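Kokbridge toy library sorts its bricks by color, and families are loving it

The big brick clear-out at the Kokbridge toy library is well under way, and the red shelf is first in line!
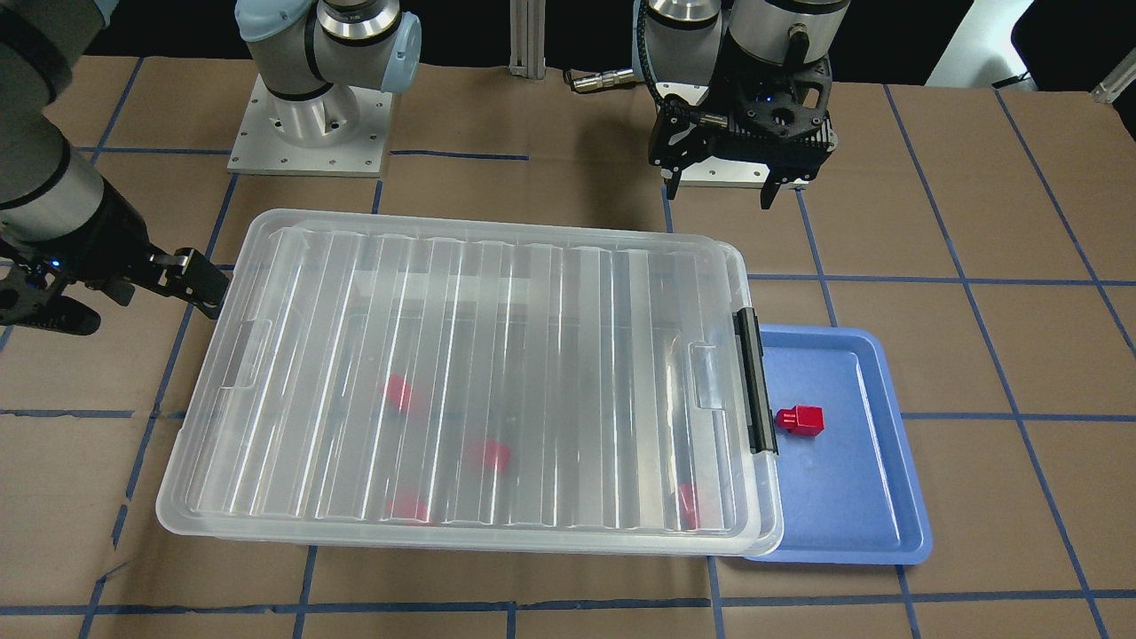
Clear boxes were the right choice, according to Halina Gajewski, whose kids used to tip out three tubs before finding the one they were after. Now they can spot a color from across the room, she said, and they've started asking for boxes by name.

The library took in 397 donated toys over the winter, many of them mixed together in shopping bags, and the sorting has been going on ever since. Small red pieces go into a lidded box with a latch, and a shallow blue tray beside it is handy for anything still waiting for a home. Blue and yellow come next, then the wheels and windows (a job in themselves).

Dwynwen Samuel, who runs the lending desk, is delighted with how it's going. "I thought we'd be at this until June," she said. "People keep dropping in to help and staying all afternoon!"

Boxes can be borrowed for 2 weeks at a time, free to members. The Britside branch plans to try the same system once its new shelves are up, and it would love more lidded boxes, the see-through kind if possible. Donations can be left at the Kokbridge front desk during opening hours.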